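Chapter 5
When the Service Goes Quiet: Outages, Status Pages and What Companies Tell Us

In this chapter you will look at:
how online services report their own faults
why user reports and company reports so often disagree
what a status page can and cannot show
how to read an apology from a platform

Opening case: the green tick at Trendora

One morning in November, people who used the photo-sharing site Trendora found that their comments would not post. Some were logged out. Others could log in but saw a feed that was two days old. Trendora's status page showed a green tick and the words "All systems normal". It went on showing them for 109 minutes.

By then the complaints had spread to every rival network. When the page did change, it spoke of "a small number of users in certain regions". Anyone who has followed these things for a while will know the phrase. It gives no number and names no region. Two further updates used it again, word for word.

The company's written account, dated 8 December 2017, blamed a faulty change to the system that checks passwords. That may well be right. But we have only Trendora's word for it, and the account leaves out the one thing most users wanted to know, namely whether the comments they had typed were lost. (They were. Users worked that out for themselves.)

5.1 Who decides that a service is down?

You might suppose that a status page is wired straight to the machines it reports on. Some are. Many are changed by hand, by a member of staff who first has to ask permission. Kanesham, a messaging service for small firms, once let slip in a job advert that updates to its page needed sign-off from the sales team. Ask yourself what a sales team would prefer the page to say.

Then there is the matter of promises. A contract may offer money back if the service is unavailable for more than 40 minutes in a month. Everything then hangs on the word "unavailable". If messages arrive an hour late, is the service unavailable or merely slow? The contract was drafted by the party that would have to pay.

Outside trackers are not much better. Flaritz, which collects reports from the public, counts complaints and draws a graph of them. A spike tells you that people are cross. It can't tell you whether the fault lies with the network, the phone company or a rumour. In one case over 70 per cent of the reports came in after a newspaper had already run the story.

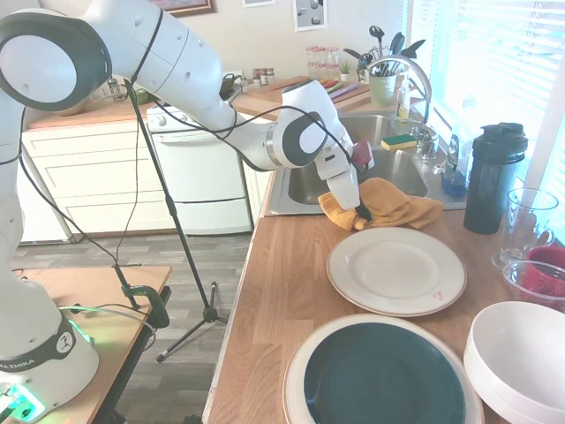
Figure 5.1 A robotic arm with its gripper on a dish towel at the edge of a kitchen sink.

5.2 Reading the apology

Public statements after an outage tend to follow a pattern. Look at the opening line of the one put out by Olivares, a video platform, after its uploads failed: "We know how much you rely on us." It is an apology that manages to begin with a compliment to the company.

As you read the statements in this chapter, mark each sentence that contains a fact you could check. Put a line through those that describe feelings. Then see how much is left, and whether it tells you when the fault began, who it touched and what has been changed.

Key terms: outage, status page, service credit, user report, root cause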